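Metonier Akus 90 Round Table
User Guide, Section 4: Placing the Table and Working at It

Read Section 3 (Fitting the Legs) before you start here. The table must be upright, with all leg bolts tightened by hand.

4.1 Choosing a spot

1. Pick a level area of floor. Wood, laminate and short carpet are all suitable.
2. Allow clear floor on every side where someone will sit or stand. A chair needs more room behind it than most people expect, so try it with the chair pulled out.
3. Carry the table to its place with two people, holding it under the top. Do not drag it.
4. Press down lightly on the rim at several points. If the table rocks, turn the adjustable foot nearest the low side until the rocking stops.
5. Tighten the leg bolts with the supplied key.

CAUTION: Do not sit or stand on the table. The rim is not built to take a person's weight.

Note: The adjustable feet are supplied with felt pads. Spare pads are part number 1739.

4.2 Power and cables

The Akus has no built-in outlet and no cable tray. Anything plugged in at the table will have its cable running down to the floor.

1. Put the power strip on the floor, away from the side where people walk up to the table.
2. Run each cable down from the top and across the floor by the shortest route that does not cross a walkway.
3. Leave a little slack at the table so that an item can be lifted or turned without pulling on its plug.
4. Check that no cable is caught under a foot of the table or under a chair caster.

CAUTION: Cables lying across the floor are a trip hazard. If a cable has to cross a walkway, use a floor cover – tape alone will lift at the ends.

4.3 Opening and repacking small boxes

The 90 cm top suits one person working on one box at a time, with both arms over the table. A second person can sit opposite if the box is small.

1. Clear the top and wipe it with a dry cloth.
2. Set the box down near the middle, within easy reach of both hands.
3. Stand a tall, narrow box upright only if its base is flat. Otherwise lay it on its widest side.
4. Steady the box from both sides before lifting the lid or opening a flap.
5. Place the lid or any loose panel beside the box, well in from the rim.
6. Take items out one by one and lay them on the side you are not reaching across.
7. To repack, work in the opposite order. The largest item usually goes in first.

Note: Push long sleeves up before reaching into a deep box. Loose cuffs catch on flaps.

White box standing upright on the table:

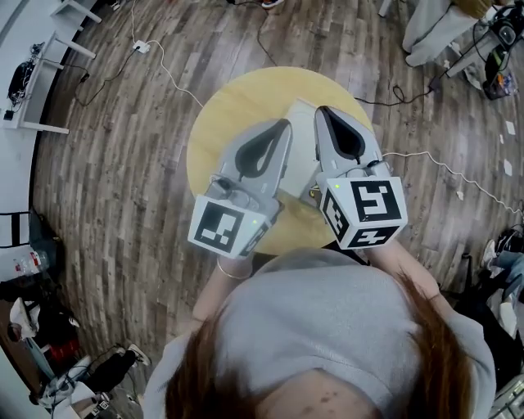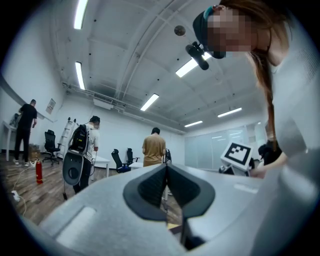 Gray box, open: 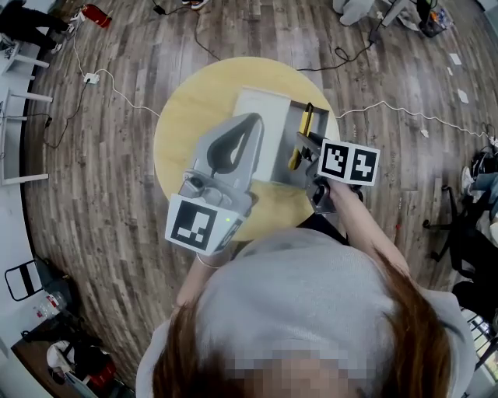 8. When you have finished, take empty boxes off the table and flatten the cardboard ones.

CAUTION: Do not cut tape with the box resting directly on the tabletop. Use the cutting mat from the Jakab accessory set or a piece of thick cardboard. Knife marks are not covered by the warranty.

4.4 Care of the top

Wipe up spills right away. For everyday dirt, use a damp cloth and then a dry one. Tape residue comes off with a little cooking oil left on for 2 minutes, followed by mild dish soap.

Do not use scouring pads, bleach or solvent cleaners. The finish is pale and will show dull patches.

Check the leg bolts after the first month, then every 12 months – sooner if the table is moved often. Replacement bolts and feet can be ordered from the Gotcombe parts desk. Have the number on the label under the tabletop ready when you call.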